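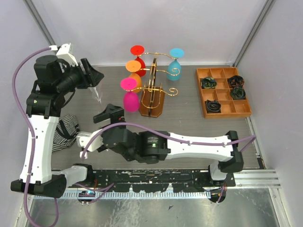 4.2 Do pale neutral surroundings help people concentrate?

The claim that pale, low-color rooms improve concentration turns up in almost every design guide we collected. It is usually stated as settled. When we followed the citations back, most of them led to other guides, and a few led to a single in-house study by Hillus, a paint supplier with an obvious interest in the answer. We therefore treat the claim as open and look at what our own data can and cannot say about it.

Part of the trouble is the term itself. "Neutral" is used in the guides for off-white, beige, several grays, and grays that lean toward blue or purple. Under our coding rules (Section 3.4), the grayish lavender walls and gray wood-grain tabletop in Figure 2 go into the same class as a plain gray wall over a plain gray desk. Two of the authors objected to this when the rules were drawn up. A faint purple cast and a visible grain are exactly the kinds of thing that could matter, if color matters at all, and the class hides them both. We kept the broad class only so that our results could be set beside the earlier ones.

The survey was run by Clamari in April 2021 and returned 429 usable responses from people working in 22 rooms on the Dalen site. Respondents rated their own concentration on the Trunus scale, which has 19 items. Rooms in the pale neutral class scored higher than the rest. Taken by itself, this is the result the guides would predict, and it would have been easy to stop there.

We do not think it means much. The pale rooms at Dalen are mostly the ones that were refitted, and the refit changed the lighting and the ceiling panels along with the paint. It also moved the noisier teams to the lower floor. A person who reports better concentration after all of that may be responding to any part of it, or to having been given a new chair. When the refitted rooms were compared only with each other, the difference between pale neutral and other wall colors shrank to a size we would not care to defend.

Self-report is a second weak point. Several items on the Trunus scale ask whether the room feels "calm" or "orderly." These are close to descriptions of pale walls, and a respondent who agrees that a pale room looks calm has told us little about how well he or she works in it. Dropping those items lowered the advantage further. Damir Stojanovska, who reanalyzed the responses without seeing our first results, dropped a slightly different set and reached the same conclusion by another route.

A fair objection, raised by Adom Akolgo in comments on an earlier draft, is that we may be expecting too much of a single site. Small effects need many rooms, and rooms are expensive to study. We accept this. It is also an objection to the earlier work, which used fewer rooms than we did and reported larger effects with more confidence. A field in which the smallest studies give the strongest results should make its readers uneasy – and ours is no exception merely for being somewhat larger.

There remains the question of contrast between wall and work surface. Some guides advise keeping the two close in lightness, on the grounds that the eye tires when it moves between light and dark areas. The argument is plausible for long reading tasks and much less so for work that involves moving around. We found no pattern for contrast in either direction, though desk surfaces at Dalen were often covered by papers and equipment, and our coders disagreed about how to score them. We report the comparison for completeness and place no weight on it.

Our reading is that wall color should be chosen on cost and taste until someone repaints a set of rooms and leaves everything else alone. We asked to do this at Dalen and were turned down on grounds of disruption. The request has been resubmitted with a shorter schedule, covering only the rooms that were never refitted.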